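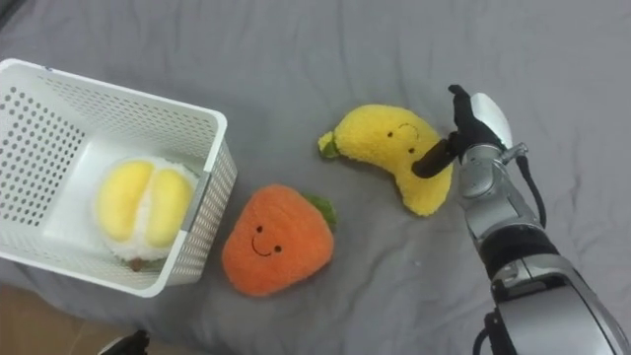
A sorting task at the Ferneck site: plush fruit, a white basket and one of the arms.

Demonstration Recording Programme: Frequently Asked Questions

Last revised Sep 24, 2026

These questions are the ones most often put to the Prarent office by partner sites and by people applying to become operators. Sites should also consult their own agreement, which takes precedence where the two differ.

General

What is the programme for?
Prarent gathers recorded examples of simple handling tasks. A trained operator guides the robot arms through a task from start to finish, and the movements of the arms are stored together with the camera pictures. The recordings are used to train a learning system called Vamau, which is meant to carry out the same kinds of task without an operator.

Which sites take part?
Recording is carried out at Ferneck and at Doležal. Both sites follow the same task sheets. Ferneck began recording in August and at present handles the sorting tasks only.

Why are soft toys used?
Plush fruit can be squeezed, dropped and picked up again many times without harm to the toy or the gripper. The pieces also differ usefully in shape. A curved banana has to be approached differently from a rounded orange fruit, and a durian with two raised lobes offers the fingers several possible holds. Real fruit bruises and is not permitted at either site.

What is an episode?
An episode is one complete attempt at a task. In the sorting task it starts with the arms in their rest position and ends when every piece named on the task sheet is in the basket and the arms have returned to rest.

How many episodes are needed?
The target for each task is 1,000 accepted episodes. Rejected episodes do not count towards it but are kept in a separate store.

Preparing the work area

Does the cloth have to be smooth?
No. The cloth should cover the area within reach of the arms, but ordinary folds and creases may be left as they are. Operators should not iron or tape it. A fold high enough to hide part of a toy should be pressed down by hand before the episode starts.

May an episode start with a toy already in the basket?
Yes, where the task sheet allows it. Sheets marked "partial" begin with one or more pieces in place, and the operator deals only with those left on the cloth.

How are the toys arranged?
Positions are to be changed after every episode. Pieces may be close to the basket, turned to any angle, and face up or face down. Operators tend to fall back on a favourite arrangement without noticing, and reviewers will return a batch in which this has happened.

May the basket be moved?
It may be moved between episodes, provided that both its opening and its floor remain in view of the head camera. It must not be moved by hand once recording has begun.

Recording

How long is a session?
A session contains 19 episodes. Operators take a break of 15 minutes between sessions and complete no more than 4 sessions in a day.

What should the operator do if a grasp fails?
Carry on. If a piece slips from the fingers, the operator should open the gripper, move clear and try again at normal speed. A recovery of this kind is valuable to the system and the episode will normally be accepted. If a piece falls to the floor, stop the recording and mark the episode as rejected.

Is there a preferred way to hold the banana?
The fingers should close across the body of the toy. Lifting by the stem end is discouraged - the fabric there is short and gives a poor hold.

Why must hands be kept out of view?
An episode should contain only movements made by the arms. Where a hand enters the picture after the start signal, the episode is rejected in full and is not trimmed.

Review and access

Who decides whether an episode is accepted?
Each episode is checked by a reviewer at the other site. Ferneck recordings are reviewed at Doležal, and the reverse. Sites may ask for a second review of any rejected batch, in writing, quoting the batch number.

Are operators identified in the recordings?
No names are stored with the episodes, and sound is not recorded. Each operator is given a number, and the list linking numbers to people is held by the site alone.

Can outside groups obtain the recordings?
Not at present. Requests are kept on file at the Prarent office, and applicants will be informed if the position changes.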